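Noteo Wide-Neck Bottle, Translucent White
Sold by Etis Containers

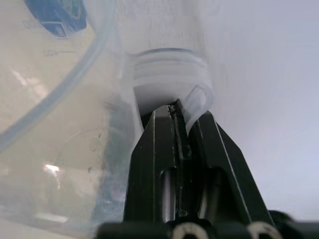
The Noteo is a plain storage bottle for kitchens, workshops and laundry rooms. The plastic is milky white and lets light through, so the fill level can be checked without opening the cap. The neck is wide and threaded on the outside, and it takes any Noteo screw cap from the same size group.

Caps are sold separately. Choose the flat cap for storage or the flip spout for daily pouring. Hand-tighten only. If a cap starts to cross, back it off a full turn and start again.

Sizes and packs
Small: 255 ml, pack of 4
Neck group: 2 (fits caps marked 2)
Maximum fill temperature: 70 °C

Care
Wash before first use with warm water and dish soap. Rinse the threads well, as dried soap or syrup keeps the cap from seating. Let the bottle drain upside down with the cap off. Do not microwave.

Not suitable for solvents, bleach concentrate or carbonated drinks.

Ordering
Packs ship flat-boxed from our Wijesinghe Road warehouse. Orders placed before noon leave the same day. Bottles from the older Stesteo line use a narrower thread and will not take these caps. For mixed cartons or printed labels, write to Hugo Bodin at the sales desk and include your account number.

Returns accepted on unopened packs.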